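Kokudeck presents a table covering made of paper and tape

August 2020 – Kokudeck, the maker of work surfaces, today introduces Onu, a covering set for large tables. The set contains brown paper and blue tape, and with it a plain table becomes a grid of rectangles.

One set costs 30 euros. It has been on trial since March at Trisitz.
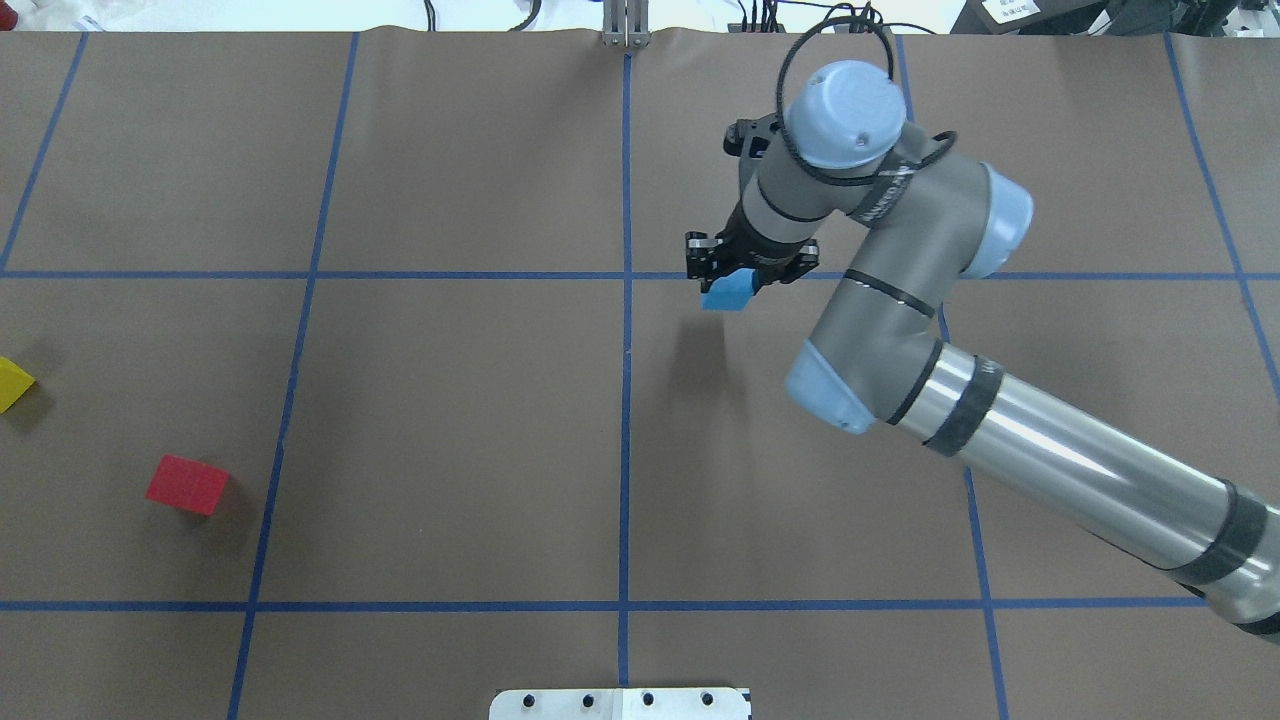
Brown paper with blue tape lines, and a light blue block held over the table.

"We wanted a surface which can be changed in one morning," said Soo-ah Heo, product manager at Kokudeck. "Paint stays for years. Paper you can take away."

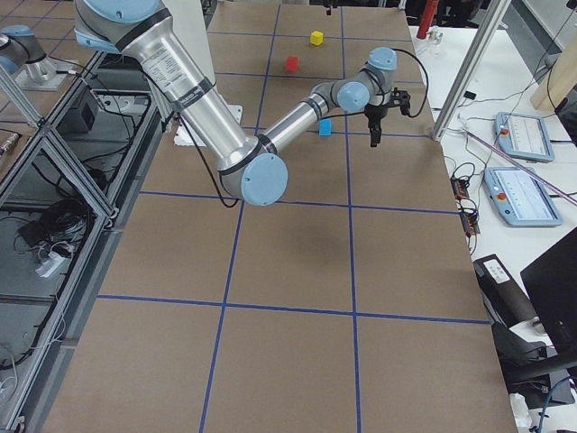 Red, yellow and blue cubes on the marked table.

The tape is laid by hand, so small differences between the cells are normal. Users who need exact cells can order a printed version, which will follow later.
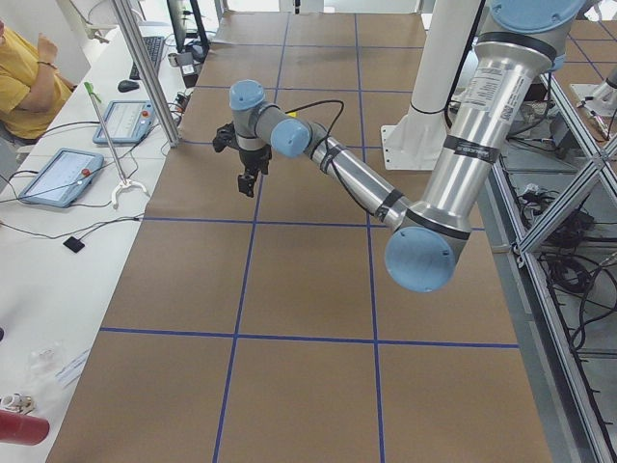
Page last changed: August 2020, Kokudeck press office

Fouad Mahrous of Trisitz said his team has used 2 rolls of paper until now. "It becomes a little wrinkled after some weeks – for our work this is no problem," he said.

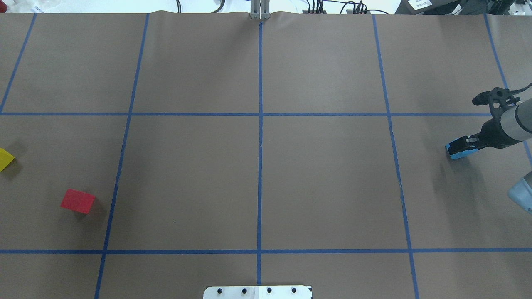 A red cube in one of the side cells of the grid.

Kokudeck has prepared 520 sets for the first delivery. Orders are taken by the distributor Jaltton.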